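Justell Home Help > Windows and floors > Blinds

Shortening full-length horizontal blinds over a plank floor

Posted by Kaede Ebihara
Tags: blinds, bottom rail, flooring, levelling
Views: 2,142

I have two full-length horizontal blinds in the living room, white slats, both Ravo corded models bought from the same shop. They were the right length when fitted. The old carpet has since come up and a floating wood-grain floor has gone down on underlay, and the finished level is now higher than it was. With both blinds fully lowered, the bottom rail rests on the floor and the last few slats stack up on it. When I tilt them closed, the bottom of each panel stays half open.

Each blind is 512 mm wide with two ladder cords, 323 mm apart. The headrails are screwed to the lintel and I would prefer to leave them where they are. One blind also sits slightly lower on the left than on the right, and I don't know whether that is the headrail or the floor.

Can slats be removed from the bottom without taking the blind down? How much clearance should I leave? And is there any risk to the floor if I simply leave the rails resting on it until spring?

Arūnas Šimkus

Yes, you can take slats out. Pull the plugs off the bottom rail, undo the knots, slide out the slats you don't want, put it back together. Takes an hour or so for two.

I would not leave the rails on the floor. Mine had a rough end cap and it marked the boards every time someone opened the door behind it. Stick a bit of felt on if you have to wait.

Bukola Ibrahim

Before removing anything, check that the blinds are fully lowered and not merely long. On some corded models the cord equaliser catches at the headrail and the two lift cords run at different lengths, which gives you exactly the lean you describe. Raise the blind to the top, hold the rail level with one hand, lock the cord and lower it again. If the lean has gone, leave the knots alone.

If you have the purchase details, it is also worth asking the shop. Justell shortened one of mine in January at no charge, though I had to take it in, and a blind of that length is awkward in a small car.

On the floor question, a plastic rail resting still will do very little. Grit under the rail is what scratches. Vacuum along the skirting with the brush head and lift the blinds before you open a window, otherwise they swing and drag.

Roswitha Kröger (accepted)

Both answers above are usable, but the order of work matters and so does where you measure. I have shortened four of this type, including two tall white panels over a wood-grain floor, so what follows assumes your arrangement. I used 14 mm clearance between the rail and the highest point of the floor. Less than that and seasonal movement in a floating floor may bring the two back into contact. More than that and you get a visible strip of light at night.

Tools

Small flat screwdriver, scissors, masking tape, steel tape measure, spirit level, pencil. A low stool if you dislike kneeling.

Procedure

1. Check the headrail with the level first. If it is out, correct it at the bracket with a thin packer. Shortening a blind on a sloping headrail only moves the fault to the bottom.

2. Lower the blind completely and set the slats open, in the horizontal position. The lift cords should be slack.

3. Check the floor along the full width under both blinds. Lay the level on the boards and slide it from one end to the other. Mixed-tone planks laid in long staggered rows make a small rise hard to pick out by eye, so trust the level. Mark the high point with tape and take your clearance from there.

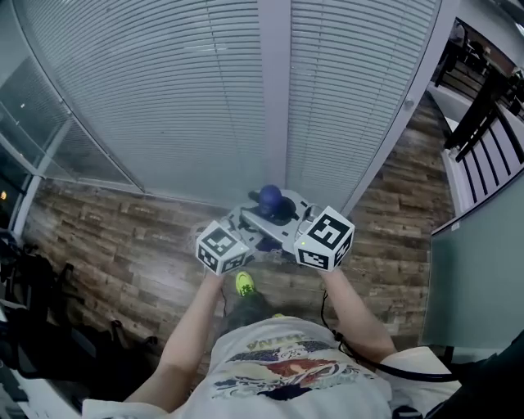 4. Measure the slat pitch, top edge to top edge, with the blind hanging free. Work out the number of slats to remove from that figure. Round up to a whole slat.

5. Prise out the plugs under the bottom rail. Work from the long side of the plug; the short side tends to crack. Keep left and right plugs separate.

6. Untie the lift cords and draw them upwards, only as far as the lowest slat you intend to keep. Tape the ends to that slat so they cannot run back through.

7. Free the ladder cords from the rail. Slide out the rail, then the surplus slats. Keep two as spares - the bottom slats are the ones that get kicked.

8. Put the rail in the rung where the first removed slat was. Rethread the lift cords through the rail and knot them at equal length, with the rail level. Do not trim anything yet.

9. Raise and lower the blind three times, then tilt it both ways. If it hangs level, trim the ladder cords to leave a short tail, fold the tail into the hole and press the plug home.

10. Do the second blind from the first. Match the rails to each other by sight line, even if the floor suggests a slightly different figure.

Refit the cord cleat or safety clip afterwards if you took it off. The pull cord does not need shortening for this job, but it must still be secured out of reach of children.

Comment from Kaede Ebihara

Headrail was out on the left. Packed it on Thursday and took three slats from each. The tilt now closes right to the bottom. One plug cracked, on the short side.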